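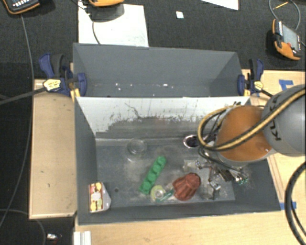

Two-bin layout with a bar clamp at each side where the bins meet. Arm mounted on the right.

Harkley Two-Bin Bench Kit
Sold by Zirkach. For home and shared-workshop arm builds.

The Harkley kit turns a workbench into a pick-and-place station with a source bin and a destination bin at fixed positions. It supplies the bins, the clamping hardware and a set of cable guides. The arm, gripper, controller and bench are the builder's own. No part of the kit bolts to the arm, and any arm that can reach the floor of both bins from one mounting point can be used with it.

The kit was laid out for benches that have to be cleared at the end of an evening. Bins and clamps come off by hand. Put back against the corner stops, the bins return to the position they were taught in, and the arm program does not need to be touched up if the stops have not moved.

What is in the box
Bin, gray, open top (two)
Bar clamp (two)
Corner stop, adhesive or screw-down (four)
Cable guide, hook-and-loop (six)
Printed setup sheet
Drill template for the screw-down stops

Not included: arm, arm base plate, gripper, emergency stop, bench top, test objects.

Specifications
Bin depth, rim to floor: 272 mm
Maximum load per bin: 30 kg
Minimum clear bench length: 1000 mm
Bin material: molded plastic, recyclable
Stop adhesive: acrylic foam, single use
Price: 58, clamps included. Shipping is added at checkout.

Bench requirements
The bench top should be flat and stiff. Solid wood and good sheet stock are both fine. If the surface is uneven, shim under the bin corners until the bin no longer rocks, then set the stops. A bin that rocks will move a little each time the gripper touches the floor of it, and the error adds up over a session.

Wood panels fitted at the sides of the bins make the bench easier to keep clear and give tape and cable guides something to hold to. The panels should finish below the rim of the bin. A panel that stands above the rim takes away approach angles on that side.

The arm base needs its own mount. Do not clamp the arm to the same loose panel that carries the bins. Arm and bins can share a bench frame if the frame does not move when the arm stops hard. Push on the bench at rim height before the first run; if it sways by hand it will sway more under the arm.

Assembly
1. Put the two bins end to end on the bench with their long sides lined up.
2. Fit one bar clamp on each side where the bins meet. Bring both up to light contact, then tighten them in turns. Tightening one side fully first pulls the pair out of square.
3. Place the corner stops on the outside corners. Mark the bench in pencil and lift the bins away.
4. Stick or screw the stops down. Adhesive stops need one hour before they take side load.
5. Return the bins and check both clamps.
6. Route the arm cables. See the next section.
7. Measure the bin corners in the robot's own coordinates and enter them in the program. Use the same pointed tool for every corner.

The clamp bodies stand out past the bin walls. Model them as obstacles in the planner, bars included. A bar that runs out to the side is easily left out of the model, and a wrist swinging low between bins is the usual way to find it.

Cable routing
Cables on the outside of the arm need slack for the full wrist range and should not hang lower than the gripper at any point in the cycle. Run the arm by hand through its most twisted pose over each bin before fixing anything. Loops that look generous in the home position can go tight when the wrist turns over the far wall.

Keep gripper leads inside the loop of the heavier cable where the arm allows it. Leads on the outside will catch the bin rim. Cables that drop to the bench should leave on the arm side and be held at the bench surface within a hand's width of where they land.

Bin walls and wear
The inside walls will mark. Metal fingers scrape the walls on any pick close to an edge, and surface coatings inside the bin chip at the lower border first. Marks do not affect the strength of the bin. They can affect a vision system that separates objects from background by color or brightness, so take a new background reference when the walls have changed enough to see.

Dust on the floor of the bin has the same effect. Wipe with a damp cloth. Do not use acetone.

Suggested object mix
Begin with opaque objects that have clear edges, such as a small carton. Add ribbed and bumpy shapes next. These give the fingers something to hold but produce noisy depth readings along the ridges. Ring shapes test whether the planner will pick across a hole.

Transparent cups should be left until the rest is reliable. Depth cameras read through them or return nothing, and a pale translucent item on a gray floor has very little contrast for a color camera either. Containers with a dark interior and a shiny rim are awkward for similar reasons: the rim reflects and the inside returns no depth. Plastic is preferred over glass for any early testing.

Objects pushed against a wall are a separate problem. The gripper body needs clearance that the fingers alone do not. Check the widest point of the gripper against the wall, fittings and connectors included.

Safety
The kit has no guarding. Anyone running an arm in a shared room is responsible for keeping others outside its reach. Keep hand controllers and the emergency stop out of the arm's path, on a surface that can be reached without leaning over the bins. Run at reduced speed after any change to clamps, stops or cables.

Compatibility
The bins fit the Lerside bench frame without drilling; use the inner pair of slots. The Declercq rail can be fitted along the long side if the adhesive stops on that side are left off. Older Lerside frames with a round front tube need the spacer set, ordered separately.

Spares
Single bins, clamp pads and stops are sold separately. Clamp pads are sold in pairs. Replace both when one has hardened or split. Bins from before the December tooling change have a slightly wider rim and should not be mixed with current ones in the same pair, as the clamps will seat unevenly.

Returns
Unused kits can be returned in the original box. Opened adhesive stops are not refundable. Drilled bins are not accepted back.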